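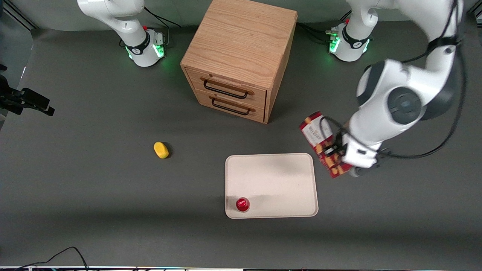 Chapter 7
When Part of the Job Moves to a Machine

Learning goals

After reading this chapter you should be able to:
explain the difference between a job and a task
describe how work changes when some tasks are automated and others are not
identify who gains and who loses time, pay, or control in a given case
read a staffing plan and say what it leaves out

Opening case: The packing room at Dretdale

Dretdale packs mixed orders for small grocery stores and office kitchens. An order might hold crackers, tea, paper cups, dish sponges, and a jar of something breakable. For years every order was picked and packed by hand. The work was done standing up, at long tables, in two shifts.

In June the company put a pair of two-armed robot stations at the end of the packing line. Each station takes goods from a table and places them in a tray, and the tray then goes to a person who checks it and closes the order. The stations handle boxes well. They are slower with soft goods, and the company decided early on that glass would stay with people.

Before the change, 93 people worked in the packing room. One year later the number was the same, but the work was divided differently. Twelve of them no longer packed at all. They had become station attendants, a job title that had not existed before. Seven of the twelve had asked for the move. The others had been assigned.

Shahla Kermani was one of those who asked. She had packed orders for most of her working life and her shoulders hurt. As an attendant she lifts far less. She clears jams, sets out goods the arms have trouble finding, and decides when a station should be stopped. "I used to go home tired in the arms," she told the authors. "Now I go home tired in the head. I would still pick this one."

Bernd Weidemann was assigned, and he sees it differently. As a packer he set his own pace within the hour. He could work fast before a break and ease off after it. An attendant has to be there when the station needs something, and the station does not need things on a schedule. He also misses the talk. Packers stood across from one another. Attendants stand with their backs to the line.

The people who still pack noticed a change too, although their job titles stayed the same. The easy orders now went to the stations. What came down the line to the packers was everything else: odd shapes, heavy bottles, orders with special notes. Their hourly targets had been set when the orders were mixed. Soon-im Cha, a shift lead, raised this with management after her team missed its target several times in a row. It took 2 rounds of talks before the targets were lowered, and the packers lost part of their bonus in the meantime.

Hamidreza Arabzadeh, who planned the project, agrees that the targets should have been reviewed first. His plan listed the tasks the stations would take over. It did not list what the remaining tasks would look like once the easy ones were gone.

Jobs and tasks

The Dretdale case shows why economists separate jobs from tasks. A task is one piece of work with a clear result, such as placing a box in a tray. A job is a bundle of tasks held by one person, along with the pay, the hours, and the standing that come with it.

Machines take over tasks. Whether a job then disappears, shrinks, or turns into a different job depends on choices made by people — managers, workers, and sometimes lawmakers. Dretdale could have cut staff. It could also have shortened the working day and kept pay the same. It chose to hold staff numbers steady and pack more orders.

Three terms will be used throughout the chapter.

Task shift: the movement of a task from a person to a machine, or from one person to another.

Residual work: the tasks left over after the most regular ones have been automated. Residual work is often harder per hour than the original mix.

Attending: watching over a machine and stepping in when it stops or makes an error. Attending can look like idle time to someone passing by, and it is often paid as if it were.

Section 7.1 looks at how firms decide which tasks to automate. Section 7.2 turns to pay and targets. Section 7.3 deals with training, and returns to Dretdale to follow Esmaeil Kazemi, a new hire who has only ever worked as an attendant and has never packed an order by hand.

Before you read on

Think of a job you have held or know well. Write down the tasks in it, as small as you can make them. Mark the ones that are the same every time. Then look at the tasks you did not mark, and write a short paragraph on what a full day of only those would be like.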